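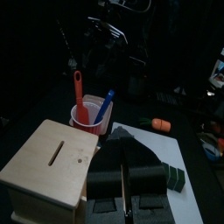
Bench rules, revision 3 — January 2018

Went through the old rules with Banafsheh Fallahi and struck out the ones that only made sense for the Dutham arm. What is left is what we work to from now on. If you disagree with a line, write in the margin and initial it.

Before power-up

Check the E-stop first, every time, including after lunch. Press it, see the drives drop out, release it, reset at the cabinet. Resetting from the laptop does not count as a check.

Speed limit stays at 60 mm/s for any new task until it has been run through once by a second person. Banafsheh wanted lower. We agreed to look at it again in July.

Props

Every item on the table has to be on the prop list before the run starts. Write them down the way a stranger would: "wooden box, slot and round hole in lid," "green blocks in a row on white board," "toy carrot," "red cup with spatula, inside plastic container." The Gamdale logs just say "standard set" and I spent a whole morning trying to work out what that meant.

Tall things need their own line. The spatula handle stands well above the cup, and the planner only knows about the container unless you give it the full height. Enter the height of the tallest part and add the margin.

Loose items go on the list too, even when the task does not touch them. The carrot is not a target in the block task, but it lies just past the board and the arm can reach it.

Fingers and pads

Look at the foam pads before each session. Replace if torn or if a corner lifts. Log the change with the run number — last one was at run 167.

Do not pinch-test the fingers with your own hand. Use a block.

During a run

One person at the stop, one at the screen. If you are alone, the arm moves in hold-to-run only. Hirnden lets a single operator run in auto behind a fence, but we have no fence at this bench, so their rule does not carry over.

No reaching in to straighten a block while the drives are on. Stop, fix, log it as an intervention, restart. Run 708 in the Salinas data has two unlogged ones and we had to throw it out.

Still open: where the margin figure should live (config file or prop list), and who signs off when Banafsheh is away. Need to ask her whether the pad log can move into the same book as this.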